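Unit 8: Can Machines Do Household Chores Yet?

This unit asks what a robot can manage in a kitchen and what it still does badly.

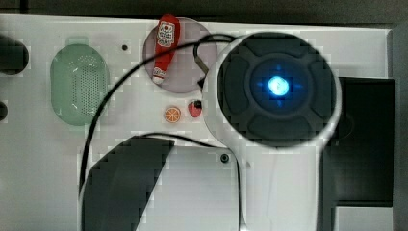 Why is a kitchen harder than an assembly line?
On a line, each part arrives in a known place. In a kitchen, very little does.

Read the Hetance report before class.

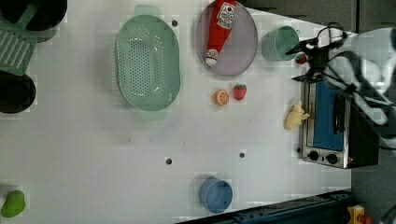

Success rates need careful reading. A score of 100 percent on one task says little about the next. Picking up a cup is one skill – lifting a ketchup bottle that lies across a plate is another.
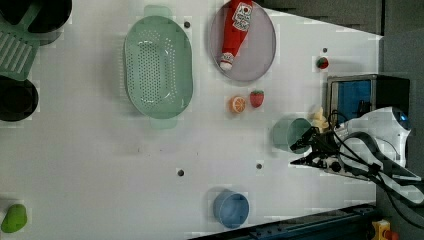 Figure 3. Tabletop with colander, cups and gripper.

Written responses are limited to 2000 words. 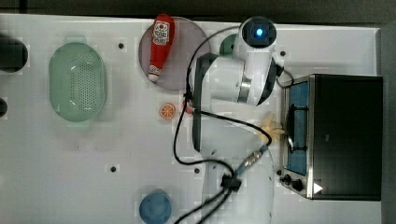

Department of Automation Studies, Wivstead

Submit responses by noon.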